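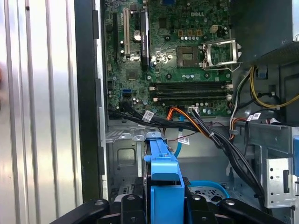 4장. 프로세서 장착과 방열 그리스 도포

이 장에서는 Orora 방열 그리스를 데스크톱 프로세서에 바르고 쿨러를 고정하는 순서를 설명합니다. 중고 본체를 정비하는 경우에도 순서는 같습니다. 작업은 측면 덮개를 떼어 낸 상태에서 시작하며, 사진의 Dell 타워처럼 소켓이 비어 있고 고정판과 레버가 올라가 있으면 4.2의 1번은 건너뛰어도 됩니다.

4.1 준비물
Orora 그리스 튜브(동봉)
보풀 없는 천
이소프로필 알코올
십자드라이버

4.2 프로세서 장착
1. 전원 케이블을 뽑고 30초 기다린 다음 소켓 레버를 풀어 고정판을 엽니다.
2. 프로세서의 양옆 가장자리만 잡습니다. 밑면에는 손을 대지 마십시오.
3. 프로세서의 삼각 표시와 홈을 소켓에 맞춥니다.
4. 수직으로 내려놓습니다. 위에서 누르거나 좌우로 밀지 마십시오.
5. 고정판을 덮고 레버를 내려 걸쇠에 겁니다.

주의: 접촉핀이 휘면 메인보드를 쓰지 못하게 될 수 있습니다. 소켓을 비워 둔 채 보관할 때는 보호 덮개를 씌우십시오.

4.3 그리스 도포
1. 프로세서 윗면과 쿨러 바닥면에 남은 그리스를 알코올 묻힌 천으로 닦습니다.
2. 알코올이 마를 때까지 기다립니다.
3. 튜브를 세워 잡고 프로세서 윗면 중앙에 쌀알 크기로 짭니다. 펴 바를 필요는 없습니다.
4. 튜브 마개를 바로 닫습니다.

참고: 실내 온도가 18도보다 낮으면 그리스가 뻑뻑해집니다. 튜브를 손에 쥐고 잠시 데운 뒤 사용하십시오.

4.4 쿨러 고정
1. 쿨러를 똑바로 내려 나사 구멍을 맞춥니다. 한번 닿은 쿨러를 다시 들어 올렸다면 4.3부터 다시 합니다.
2. 나사를 대각선 순서로 조금씩 번갈아 조입니다.
3. 팬 커넥터를 메인보드의 CPU 팬 단자에 꽂습니다.
4. 덮개를 닫고 전원을 켠 뒤 BIOS 화면에서 팬 회전과 온도를 확인합니다.

온도가 계속 오르면 전원을 끄고 나사 조임 상태와 쿨러 바닥의 보호 필름을 확인하십시오.

4.5 보관
개봉한 튜브는 12개월 안에 사용하십시오. 직사광선을 피하고 어린이의 손이 닿지 않는 곳에 둡니다. 피부에 묻으면 비누로 씻고, 눈에 들어간 경우 흐르는 물로 씻은 뒤 진료를 받으십시오.

개정일: 2024년 7월 7일
문서 번호: Orora-181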